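Cell Notes: wrist camera and simulation setup on the dish cell

The dish-handling cell at Madelia went back into regular use in May after the wrist was rebuilt. This item covers the setup as it now stands, for anyone who has to run it or put it right. The cell has one arm, a parallel gripper and 2 cameras, one on the wrist and one fixed to the side post. A simulated copy of the cell runs on the workstation next to it, and any change to the wrist is tried there first.

The rebuild started with the wrist camera bracket. The old one had a slotted hole, and the camera crept in the slot over a long run. Baltasar Sepúlveda replaced it with a pinned bracket from Riltberg. The pins fix the angle, so the only adjustment left is the standoff, set with a shim. Do not use the shims from the old kit. They fit, but they are the wrong thickness and the close-range view will no longer agree with the model.

Camera pose in the simulation is read from the cell file when the Plollilent scene loads. If the bracket or shim is changed, edit the cell file, reload the scene and bring the arm to the close approach pose over the large round dish. Check that the rim is inside the view before going further. At this distance the camera sees only part of the dish, and the visible arc of the rim is what the alignment step works from. 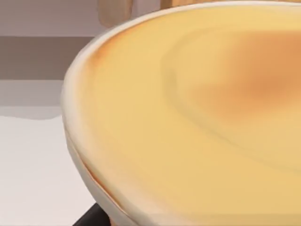 Simulated close view of the round dish, with the left side of the rim in view.

The alignment step fits a curve to the outer edge of the rim. It should not lock onto the raised ring inside the dish, which has a similar shape but much weaker shading. In the first version of the file it did so now and then, and the arm stopped short. Amado Samonte has since narrowed the search band and masked the yellow interior, browned areas included. The mask is stored with the dish model — if a different dish is loaded, a new mask has to be made.

Light level matters more than expected. The simulated scene is lit softly and evenly, and the cream rim sits close in tone to the surface and wall beyond it. On the real cell, leave the overhead panel at the marked setting and keep the blind down. Exposure is locked at 257 in the camera file. Auto exposure must stay off.

Routine care is short. Wipe the lens before each run with a dry cloth. Check the 2 bracket pins for play once a week by hand, with the arm powered down. The finger pads are changed at 3,000 cycles. After a pad change, rerun the gripper zero and then the alignment step, in that order.

The wrist cable is still the weak point. It is a Núñez flex cable and it rubs on the clamp when the last joint is turned past its halfway mark. A longer clamp is on order. Until it is fitted, keep the joint limit in the cell file as it is and look at the cable jacket when wiping the lens. If the jacket is worn through, stop the cell and tag it out.

The current cell file is dated Aug 20, 2021. Older copies should be removed from the workstation. Questions about the bracket go to Baltasar, and questions about the scene or the mask go to Amado.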